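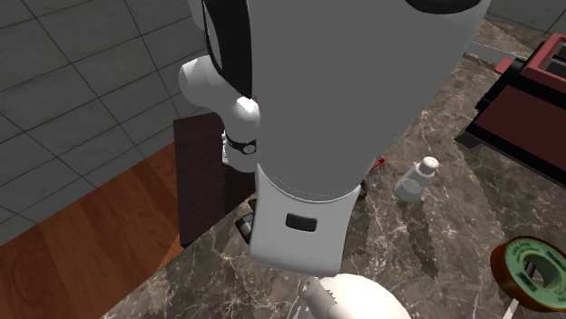

A robot arm over a brown marble countertop. Computer rendering.

My town library stopped charging late fines in May, and the letters to the paper have been sour ever since. Dorothy Ashworth wrote that people who return books on time have been made to look like fools. I have returned books on time for most of my life and I don't feel like one.

I think the library was right, and I think it should have done it years ago.

A fine of a few cents a day doesn't bother anyone with money. They pay it and forget it. For a family with four kids and a stack of picture books, it adds up to a bill they put off, and then they stop coming. When the Hendricks branch looked at its records, it found 541 blocked cards. Of those, 162 belonged to children. A nine-year-old does not drive herself to the library.

The other side has a fair point about waiting lists. If you are number 26 in line for a new novel, you want the person ahead of you to hurry up. But the library still bills for a book that never comes back, and you can't check out anything else until it's settled. That seems like enough of a push to me.

Then there is the money. Fines brought in a little more than $3,000 last year, and staff had to spend paid hours collecting it, arguing over it and mailing notices. Tarcísio Marinho, who worked the front desk before he retired, told me he waived half of them anyway because he was tired of the fights.

What I would like to see next is longer hours. The Hendricks branch closes at 5 p.m., when most people are still on their way home from work. A card without fines on it is not much use if the door is locked.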